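Small Bottles, Big Mess: Sorting the Stuff on Your Table
Speaker notes, Harb Community Hall, afternoon slot, 35 minutes with questions

Start with the shelf story. Two winters ago I cleared out my bathroom cupboard and laid everything on the kitchen table, and I couldn't eat there for a week. Travel shampoos, hotel lotion, a cough syrup from before we moved to Rerkness – all of it small, all of it half full! Wait for the laugh. If it doesn't come, go on to the rule.

The rule is one bottle, one decision. Pick it up, read the label, and it goes to keep, empty or give away before you touch the next one. People want to line them all up first and have a good look (I did, for years) and then supper happens and the whole lot goes back in the cupboard. Say this slowly, it's the part folks write down.

Small plastic bottles are the worst of the bunch. They tip over, they roll, and the printing is so tiny that you need your glasses and a lamp. Work at a table with a bit of clear space and hand things across if there are two of you. Hold the bottle until the other side has a good grip on it. 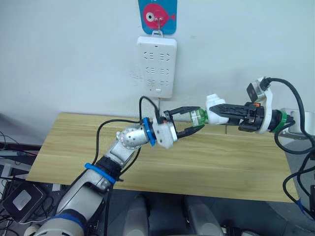

Should you peel the label off before you recycle a bottle? Most places are fine with it left on, but check your local list, and if you plan to refill the bottle at home then peel it and write a new one.

Talk about refilling next. I buy the big jug of Drarska dish soap and fill little bottles from it, one by the sink and one in the camping box. Use a funnel. Rinse the bottle well and let it dry upside down overnight. Never put cleaning stuff in anything that used to hold a drink, even with a new label, even "just for now." I get a bit preachy on this one and I'm okay with that.

Caps! Keep the cap with its bottle. I used to have a whole jar of spare caps and not one of them fit anything I owned.

Then medicine, keep it short. Don't pour it down the drain. The pharmacy on Clulta Street has a drop box by the door, open until 6 p.m., and the door code for the side entrance after hours is on the handout. (Check: is it still 3424? They changed it in January.)

Hand out the tape and markers here. Everybody labels the bottle they brought from home – contents and the month they opened it. Walk around, help with the stuck caps, and leave ten minutes for questions.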